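4.2 Finger Pads and Wrist Camera Placement

The second set of trials compared two linings for the parallel gripper on the Drendusgate cell. The baseline was the molded rubber pad supplied with the Kollár fingers. The alternative was a black textured pad bonded to the inner face of the same red fingers. Arm, controller and approach speed were left as in Section 4.1, and the wrist camera was fixed at 27 degrees to the tool axis so that both fingertips stayed in view over the full stroke.

Parts were presented on a gray cloth to limit glare. The gear set was supplied by the Drarport shop and was not deburred or degreased before use. Operators alternated between linings every 4 picks, and each pick was scored from the wrist view alone. A pick counted as valid if the gear face stayed within the tilt limit from closure to release. 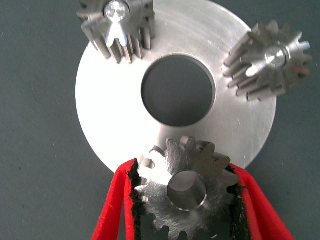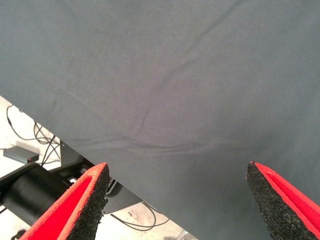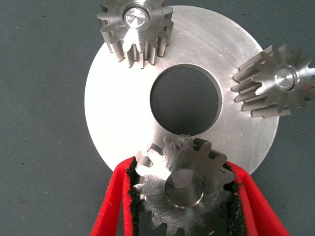
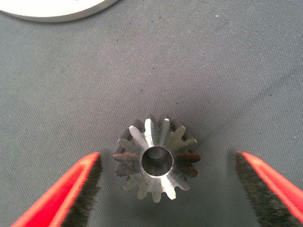
Figure 6. Wrist camera views, textured pads fitted. First and third: gear held between the fingers over the metal disc. Second: fingers apart above the cloth. Fourth: bevel gear on the cloth between the open fingers.

In total 871 picks were logged, of which 122 were rejected for tilt. Most of the rejected picks were made with the molded rubber pad. With that lining, contact was often limited to one or two tooth tips per side, and the gear rotated about the line between them as grip force rose. The textured pad deformed around several teeth at once and reached the force setpoint later in the stroke, so the closure timeout in the Cotar controller had to be raised before the comparison could be run.

The softer lining has a cost in position accuracy. Lateral offset after closure was larger than with rubber and varied with pad wear. We did not model this. The offset was instead measured from the wrist image after each closure and passed to the placement routine as a correction. Specular highlights on polished hubs disturbed the circle fit used for this step, and lowering the exposure removed most of the false fits but made the tooth gaps harder to segment. A fixed low exposure was used for all placement trials reported in Section 4.3.

Pad replacement was not automated.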